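Stosgate's new planner would like a second look at your sleeves

Robots that fold clothes have long had one thing in common with teenagers: faced with a heap of laundry on a bed, they stall. Stosgate thinks the trouble is in the planning code, and on September 21, 2026 it released Fogh 2, a software update meant to get a gripper from "pile" to "next move" with less staring.

The old version picked one grasp point, committed to it and pulled. If the sleeve belonged to some other garment, well, everybody learned something. Fogh 2 keeps several guesses alive at once, scores them again as the cloth shifts, and lets go early when the odds turn bad. It was trained on 289 sessions with hand-held grippers in ordinary bedrooms, where dark green jackets end up on top of black things and the software has to work out where one stops and the other starts. 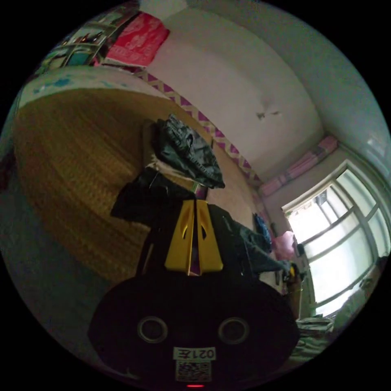
Fewer tugs, more thinking

In the company's own tests, the planner needed 31 attempts to clear a set of heaps that took the previous release 58. Those are Stosgate's numbers, on Stosgate's laundry, so season to taste.

"Dark on dark is still where it goes to suffer," said Dagný Eyvindsson, who leads the perception team. "It used to be sure and wrong. Now it's unsure and wrong, and you can do something with that."

Tín Đặng, an engineer at the integrator Ikwood, has been running a preview build since January. He likes the new replay tool, which shows each guess the planner dropped and when - "mostly a record of its regrets," he said - but wants faster startup and a log format that a human might read on purpose.

Fogh 2 is a free update for current license holders. Socks are listed under known issues.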